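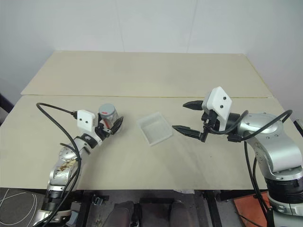 ¿Cuándo se debe cortar una demostración? Cuando el operador ha soltado el mando o ha dudado más de dos segundos; después de eso, el robot aprende la duda.

25 de enero de 2022, teleoperación, tarea «bote y bandeja»

Llevamos 147 demostraciones guardadas desde noviembre. Hoy he revisado con Waltraud las de Emil y hemos descartado casi 65, la mayoría por correcciones muy bruscas de la muñeca cerca de la bandeja. No es culpa suya: la escala del mando estaba demasiado alta en el brazo izquierdo. La he bajado y la he anotado en la hoja de Halldale.
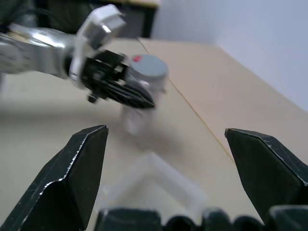 Con la escala nueva, el movimiento es más lento, pero se repite mejor. Me falta comprobar el retardo entre el mando y la pinza —Engelbert dice que lo nota, yo no estoy seguro.

Para la taza uso otra regla: agarrar abajo, mantenerla vertical y no girar la muñeca hasta estar parado. 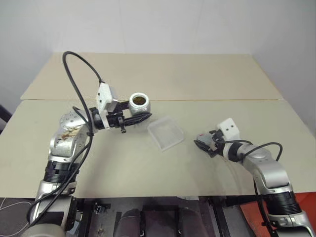

El brazo derecho debe esperar con la pinza orientada a la bandeja, siempre desde el mismo lado. Si cada operador lo deja en una postura distinta, los datos no se pueden comparar.

Pendiente: preguntar a Remo si la etiqueta de «fallo» se pone por episodio o por tramo.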